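Dicas rápidas pra gastar menos água e luz em casa

Banho primeiro. Balde debaixo do chuveiro enquanto a água esquenta, depois vai pra descarga ou pras plantas. Aqui enche quase 70 litros por semana. Arejador na torneira da cozinha, usei um da Griline, rosqueia na mão e pronto. Borracha da geladeira: prende uma folha de papel na porta, se sair fácil tá na hora de trocar.

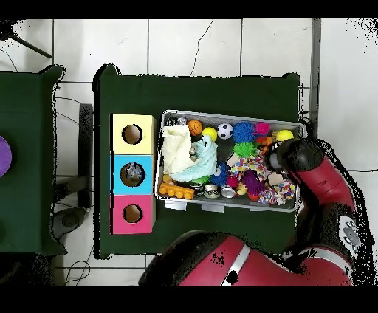
Lixo seco separa logo na hora, senão vira bagunça. Eu usava sacola, rasgava toda semana. Caixa de papelão aguenta bem mais. Três cubos encostados um no outro, cada um de uma cor, amarelo, azul e rosa, com furo redondo em cima, já resolvem: papel num, metal no outro, plástico no terceiro. Papel alumínio amassado vai no do metal, mas limpo, sem gordura. Tinta à base de água, um pote de 400 ml da Prosser deu e sobrou.

Roupa: máquina só cheia, água fria. Sabão de coco ralado, 100 g pra um litro de água quente, mexe até desmanchar. Guarda em vidro fechado, dura um mes. Toalha velha corta e vira pano de chão, lençol vira pano de pó. 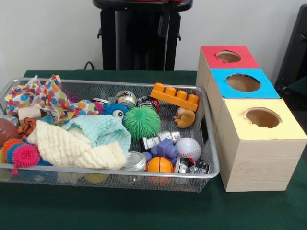
Cesto de arame com panos e brinquedos

Vedar janela antes de janeiro, quem usa ar condicionado sente na conta. Fita de espuma da Flernia, limpar o trilho com alcool antes. Cortina clara fechada das 11 às 15. Filtro do ar lava de 15 em 15 dias, só água e sombra pra secar.

Atualizado em 20/11/2022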